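Second week at Cerkix. Drove out to the Oravec site at 6 with Vojtěch Bednárik to walk the land for the new chip packaging plant. The state is offering us 18 acres, and we asked for more. Water is still the sticking point. Humside can supply it, but only after they lay almost 13 miles of pipe.

Pouran Zamani called after lunch. The other state has raised its offer and wants an answer by the end of April. She thinks we should wait. I don't. 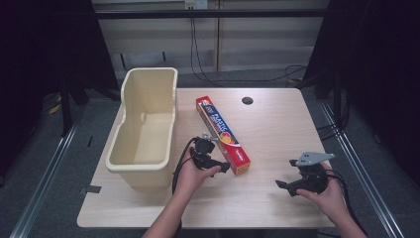
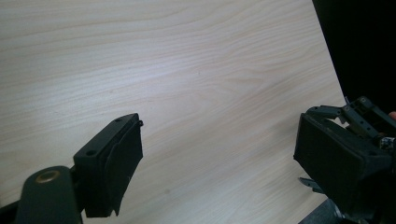 Typed up the site notes and sent them to Ava's office before supper. The job count stays at 623 for the first phase. Need to ask Vojtěch about the power line tomorrow.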